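3.2. Materiales y registro de piezas

El inventario reúne 564 cestas de uso doméstico procedentes de dos talleres, Mosari y Carine, y de los hogares que compran en ellos. De cada pieza se anotaron la forma de la base, el tipo de trama, el color y la solución adoptada para el agarre. Suvarna y Minhas codificaron las fichas por separado; los desacuerdos se resolvieron en una revisión conjunta en junio. El corpus final contiene 2854 anotaciones, con hasta dos por rasgo y pieza.

Las cestas rectangulares plantean un problema que las redondas no tienen: la tensión de la trama se concentra en las esquinas, y cualquier abertura en la pared interrumpe el tejido. Los artesanos de Mosari prefieren añadir un asa exterior. En Carine, en cambio, predomina la abertura recortada, que permite apilar las piezas durante el transporte (Sundaram y Amin, en preparación). La Figura 2 corresponde a este segundo grupo.
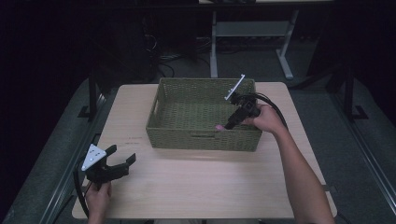

Figura 2. Cesta rectangular de color verde oliva, con aberturas de agarre en un lado largo y en uno corto.

El color no se utilizó como criterio de clasificación, dado que varía entre encargos de un mismo taller.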